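Monday, January 6, 2020

I spent the weekend comparing two sets of fingers for the small arms, the broad Jadach ones and the pointed Skonus ones. I wanted to know which would pick up thin wire from a flat table. Cloth is easy by comparison and most grippers manage it.

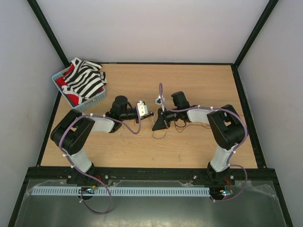
The Jadach fingers got the wire 61 times out of 119. Most of the misses were the same: the tips closed just above the wood and slid over the top. Lowering the arm helped a bit, but then the motor started to complain.

The Skonus fingers did better, though I only had time for a short run before supper. They need to come in square to the wire. If they arrive at a slant they push it along the table.

It gets harder when wires cross. I want the top one gripped and the others left alone, so I've been watching the wrist view closely as the jaws shut.

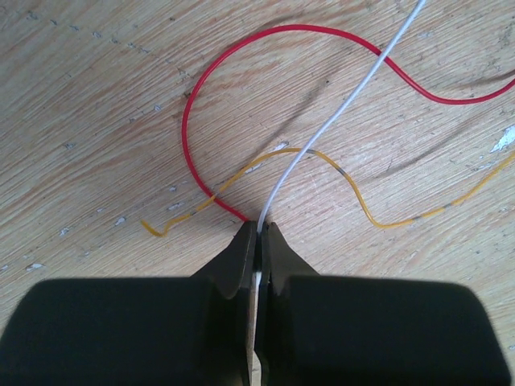
## Still to do

- Swap the controller for the Mevatby one and run it all again.
- Try a slower close. I've been using speed 6 and will drop to 5.
- Tidy the cable sleeves at the elbows.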